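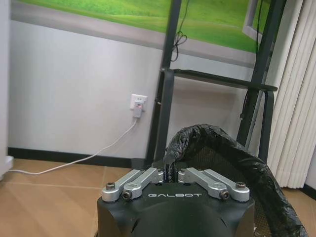
September, workshop notebook, Mudport shed
Nuchit (the little electric launch), drive and cooling

Started at 7 in the morning with the tide still making, which gave me a good long stretch alongside before the float got too low to step off comfortably. I'd promised everyone I would finally write up the cooling loop on Nuchit properly, so pour yourself a coffee, I'm going to take my time over it.

The pump first. We had been blaming the controller for the motor warming up on longer runs, and I was as guilty as anybody (more guilty, I think, I was the one who wanted to order a new one!). With the bow tied off and the prop turning against the lines I ran her at 3000 rpm and watched the return hose into the header tank. Plenty of flow at first, then after 5 minutes it went thin and spluttery. Shut down, let her rest, tried again, and got the same thing. So I pulled the hose off at the low point behind the battery box and found it had been squashed nearly flat where it goes under the cabin sole bearer. I must have passed that spot a dozen times with a flashlight.

Rerouted it on the port side with a gentler bend and two cushioned clamps. The new run is 300 mm longer than the old one, so please don't cut the spare hose to the old length, I've tied a tag on it. Topped up the coolant, bled it at the motor and again at the header tank, and ran her once more at the same speed. The return stayed steady until I stopped for lunch. I'd like to see it do that under way before I call it fixed, but I was very pleased, I will admit.

Battery bank: charged to 100 percent overnight on the Gralum charger. The fan on that charger is noisier than it was in the spring, and there's a good deal of salt crust around the vent. Cleaned what I could reach with a soft brush. It would be a kindness to whoever sleeps aboard at the next rally if we moved it off the locker bulkhead, where it hums right through the wood.

Shaft seal: a drip now and then with the shaft still, none that I could see with it turning. Left alone.

Grallano's people called in the afternoon about the new prop. It's a coarser pitch than ours and they think we'd get the same cruising speed at lower revs, with less of that buzzing through the tiller that we've all grumbled about. I said yes to a loan. We need to measure the taper on our shaft before they send it, and I didn't get to that, the tide had gone and I didn't fancy the ladder with calipers in my pocket.

Still to do:
Taper measurement, both ends of the keyway
Proper label on the coolant drain
Look at the tiller bushing while the prop is off
More hose clamps, the small size, we're down to the rusty ones

Boat left on the float, shore power connected, bilge switch set to auto. Key is on the hook inside the paint cupboard.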